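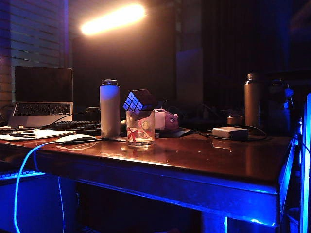

Figure 7.1 A desk lit by a warm lamp and by blue light at the front edge. The polished tabletop shows reflections of the light above it.

Chapter 7
Light at the Desk

Key terms: luminance, illuminance, specular reflection, diffuse reflection, veiling glare, contrast ratio, correlated color temperature, adaptation

7.1 Why the Work Surface Comes First

A room is usually lit from the ceiling down, but a desk is judged from the work surface up. The person seated at it looks at paper, at keys, and at a screen, and each of these returns light to the eye in a different way. Paper scatters light. A glossy tabletop reflects much of it in one direction, as a mirror does. A screen produces light of its own when it is on and becomes a dark reflector when it is off. A lighting plan that treats the three as one surface will serve none of them well.

Chapter 6 dealt with the average illuminance of a whole room. This chapter narrows the field to a single table and the objects on it. The quantities are the same, but the distances are shorter and small changes in position matter more. Moving a lamp by the width of a notebook can shift a bright reflection from an unused corner of the table to the center of the page.

7.2 Two Ways a Surface Returns Light

Diffuse reflection sends light out in many directions. A sheet of uncoated white paper is close to a perfect diffuser, and its luminance changes little as the reader's head moves. Specular reflection obeys the law given in Section 2.3: the angle of incidence equals the angle of reflection. Its luminance depends strongly on where the eye is placed.

Most desk surfaces combine the two. The reddish-brown wooden table in Figure 7.1 has a color, which comes from the diffuse part, and a shine, which comes from the specular part. The papers at the front left lie on the same table but behave differently. A reader who moved to one side would see the highlights on the wood travel across the table while the papers kept nearly the same appearance.

Gloss is a property of the finish more than of the material under it. The same board can be oiled to a dull surface or varnished to a bright one. Finish manufacturers describe gloss by a number measured at a fixed angle, and the method is given in Section 7.5.

Curved objects follow the same law. The rounded shell of a computer mouse or the side of a drinking glass will show a small highlight from nearly any seat, as some part of the curve is always turned to the correct angle. These highlights are small and seldom interfere with work. A flat surface gives fewer highlights, but each one covers a larger area.

7.3 Veiling Glare

When a specular reflection falls across something that must be read, it adds light to the dark parts and the bright parts alike. The difference between them stays the same, but the ratio is reduced. This effect is called veiling glare.

Suppose that a printed page has a paper luminance of 184 candelas per square meter and an ink luminance of 4. The contrast ratio is 184 divided by 4, or 46 to 1. If a reflection adds 50 candelas per square meter to both, the ratio becomes 234 divided by 54, or 4.3 to 1. The page is brighter than before and harder to read.

Dark keyboards show the effect clearly. Black keys carry light legends, and a highlight on the key tops raises the luminance of the background against which the legends are seen. A typist who works by touch may not notice. One who looks for each key will tilt the head or lean forward to move the highlight – a habit that observers can record as a sign of poor lamp placement.

7.4 Mixed Color Temperatures

Lamps differ in color as well as in strength. A warm lamp gives light weighted toward orange and red. A blue accent strip gives light concentrated at short wavelengths. Within limits the eye adapts to one dominant source and treats it as white. With two strongly different sources in view, adaptation settles between them, and neutral objects take on a tint that depends on where they stand.

The tall white bottle near the center of Figure 7.1 looks slightly lavender. Nothing about its coating need be lavender for this to occur. A white surface reflects all visible wavelengths in nearly equal measure and so reports the mixture that reaches it. White objects are for this reason useful as probes. Weerakoon and Debnath, in their survey of 49 home desks, placed a matte white card at five points on each table and recorded its color at each. The spread among the five readings was used as a measure of mixing, and desks with accent lighting along an edge showed the largest spread.

Mixing does little harm to reading black print. It matters for tasks in which color is judged: sorting fabric, checking a proof, matching paint. For such tasks the accent source should be switched off – dimming alone leaves the tint in place near the edge of the table.

7.5 Plan of the Chapter

Section 7.6 covers the measurement of gloss, using sample panels in the Tudwood and Risport finishes. Section 7.7 derives the position of a highlight from the heights of the lamp and the eye. Section 7.8 treats screens in both their lit and unlit states. Section 7.9 applies these results to the Kodikara reading room, where 600 lux was specified at the table and complaints of glare continued until the lamps were moved.

Students should review the cosine law (Section 3.4) before going on. A ruler, a protractor, and a small flat mirror are needed for the first exercise.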